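## 4. Setting Up Raffle and Ticket Sales for a Mixer

This section applies to hosts who have already created an event in Vaneck Events and set its venue. If the venue has not been set, complete Section 3 first. Raffle sales cannot be opened for an event with no venue on record.

The person who carries out these steps must hold the Host or Co-Host role. Door staff can sell and scan tickets but cannot change prices, prize lists or drawing times.

### 4.1 Before you begin

Have the following at hand:

- the name of the organization that will receive the proceeds, written as it should appear on receipts
- the permit or registration number for the raffle, where your state or county requires one
- the prize list, with the donor of each prize
- the cash float for each sales table
- the login code for each handheld scanner

**Note:** Rules on raffles differ from state to state, and some counties add their own. Vaneck Events does not check whether a raffle is permitted. The host organization is responsible for obtaining any permit before the first ticket is sold.

### 4.2 Creating the raffle

1. Sign in to the host console and open the event.
2. Select **Fundraising**, then **Add Raffle**.
3. Enter a raffle name of no more than 50 characters. The name is printed on every ticket stub.
4. Under **Beneficiary**, enter the name of the receiving organization. This field is locked after the first sale.
5. Enter the permit number, or select **Not required in this location**.
6. Choose a drawing time. The drawing time must fall between the opening and closing times of the event.
7. Select **Save as Draft**.

The raffle is now visible to hosts and co-hosts only. Guests will not see it on the event page until it is published (see 4.6).

### 4.3 Setting ticket prices and bundles

Tickets may be sold singly or in bundles. Each bundle requires its own line in the price table.

1. Open the draft raffle and select **Prices**.
2. Enter the price of a single ticket.
3. To add a bundle, select **Add Line**, then enter the number of tickets and the bundle price.
4. Set the upper limit per guest, if there is to be one. Leave the field blank for no limit.
5. Set the total number of tickets available. The standard plan allows up to 900 tickets per raffle.
6. Select **Save**.

A bundle may not cost more than the same number of single tickets. The console will reject the line and show the message **Check bundle price**.

**Caution:** Do not change prices after sales have opened. Guests who have already paid are not refunded automatically, and the closing report will show two price levels. If a change cannot be avoided, close the raffle, export the sales list, and open a second raffle under a different name.

### 4.4 Entering prizes

1. Select **Prizes**, then **Add Prize**.
2. Enter a short title and the name of the donor.
3. Enter the retail value. If the value is not known, ask the donor for it in writing.
4. Drag the prizes into the order in which they will be drawn.
5. Mark any prize that must be collected by an adult.

The standard plan accepts up to 12 prizes. Small items from the same donor may be grouped as one prize, provided that the contents are listed in the description field.

Gift certificates should be entered with their expiration date. The console sends a reminder to the winner before a certificate expires, but only where the winner has given an e-mail address at the time of purchase.
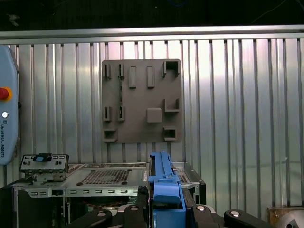

*Fixture plate with slotted clips, tabs and open socket, on a ribbed metal wall.*

### 4.5 Preparing the sales tables

Each sales table is treated by the console as a separate register. A table must be created before a scanner can be assigned to it.

1. Select **Tables**, then **Add Table**.
2. Give the table a name that door staff will recognize, such as **Main Entrance** or **Patio**.
3. Enter the opening cash float.
4. Assign at least one member of the door staff.
5. Turn on the scanner and enter its login code. The table name should appear on the scanner display.
6. Print a test ticket. Check the raffle name, the beneficiary and the drawing time.
7. Void the test ticket from the host console. A test ticket that is not voided will be entered in the drawing.

Where the venue network is weak, scanners may be set to **Offline Sales**. In this mode a scanner holds its sales until it is connected again. An offline scanner must be reconnected before the drawing, or its tickets will be left out.

**Note:** Paper ticket rolls are accepted as a backup only. If paper tickets are sold, enter the first and last number of each roll used under **Manual Sales**.

### 4.6 Publishing the raffle

1. Review the draft on the **Summary** page.
2. Ask a second host or co-host to review it. The console requires two approvals for any raffle with a beneficiary.
3. Select **Publish**.
4. Open the public event page in a separate browser window and confirm that prices, prizes and the drawing time are correct.

The event page will show parking and entry details above the raffle panel. Overflow parking, where offered, should be added under **Venue Notes** and not in the raffle description – guests who do not buy tickets may not open the raffle panel at all.

### 4.7 Running the drawing

Sales close automatically 6 minutes before the drawing time. This interval allows the scanners to send their final totals and cannot be shortened.

1. Confirm that every table shows **Synced**.
2. If a table shows **Waiting**, move the scanner closer to the network point and select **Retry**.
3. Select **Lock Entries**.
4. Select **Draw** for the first prize. The winning number appears on the console and, if connected, on the venue screen.
5. Read the number aloud twice.
6. When the winner comes forward, scan the stub and select **Confirm**.
7. Repeat for each remaining prize.

If no one claims a number, select **Hold**. The prize stays with the host organization for the claim period given in the raffle rules. **Redraw** should be used only where the published rules say that the winner must be present.

**Caution:** Once entries are locked, they cannot be reopened. Late sales must be refunded at the table where they were made.

### 4.8 Closing and reporting

Close each table before the float is removed.

1. Count the cash at the table with two members of staff present.
2. Enter the total under **Cash Counted**.
3. If the figure differs from the expected total, enter a short explanation. The table cannot be closed with this field blank.
4. Select **Close Table**.
5. When all tables are closed, select **Closing Report**.

The report lists sales by table, card fees, voided tickets and unclaimed prizes. Send one copy to the beneficiary and keep one with the event records. Card payments are released to the account entered in Section 2.

Events held at the Baddale and Erkeddale halls are billed under the Cruickshank venue agreement. For these events, select **Venue Agreement** before closing the report so that the hall fee is listed on its own line. A report closed without this setting must be reissued by the support desk.

### 4.9 Common messages

| Message | Action |
|---|---|
| Check bundle price | Lower the bundle price or remove the line. |
| Second approval needed | Ask another host or co-host to review the draft. |
| Table not found | Create the table, then sign in to the scanner again. |
| Entries missing | Reconnect any scanner in Offline Sales mode before locking entries. |
| Beneficiary locked | Sales have begun. Contact the support desk. |

Questions about this section may be sent to Mohammed-Awal Kyei, Host Services, through the **Help** tab of the console. Please include the event name and the name of the table concerned. Pricing limits for the standard plan are reviewed each July, and hosts with a raffle in draft at that time should check the **Prices** page again before publishing.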